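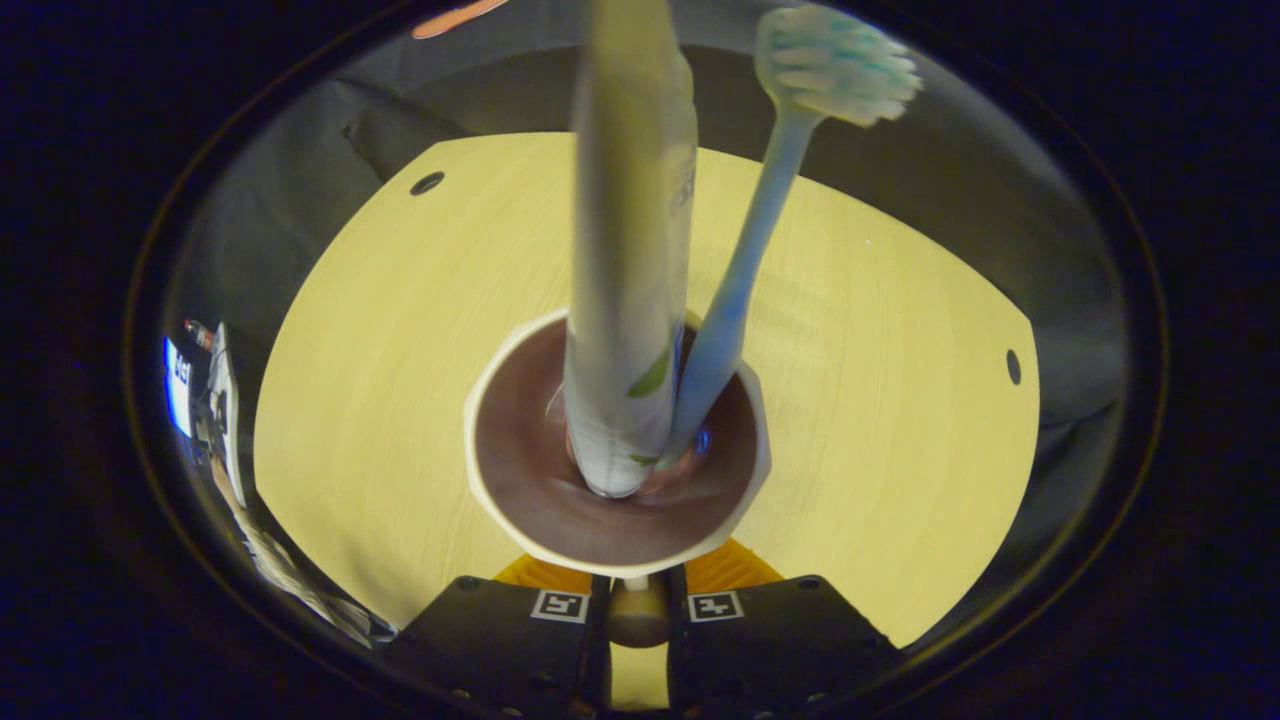

White cup, pale yellow table.

I have been trying to drink less tea in the evenings, which anybody who grew up in my family will know is a bit like trying to breathe less. It started in January, when I was waking at all hours and staring at the ceiling, and it has carried on in a wobbly sort of way ever since.

My rule is no proper tea after four o'clock. Mornings are still sacred (two mugs, strong, before I will speak to anyone) but once the light starts going I switch to something without caffeine. I've tried a lot of them by now! Peppermint is fine but makes me feel I've just been to the dentist. Camomile smells of hay, and I say that as someone who likes hay. The one I keep going back to is a rooibos from Kandasamy, the little shop at the bottom of the hill in Prerkport, where they weigh it out for you into a paper bag and always tip in a pinch extra. It takes milk well and it's a lovely deep colour, so I can very nearly fool myself.

I did have a lapse on Tuesday. It had rained all the way along the front, my coat was soaked through, and the café had just put out a tray of cheese scones. Of course I had a pot of the real stuff, and then a top-up, and of course I was wide awake in the small hours composing letters to the council about the drains.

Still, most nights I'm sleeping better, and I've stopped needing a nap after lunch. My next plan is to have a go at drying some lemon balm from the garden, as it has taken over the whole bed by the back step and I can't give it away. If you've done this and know whether it wants the airing cupboard or just a sunny windowsill, do leave me a comment.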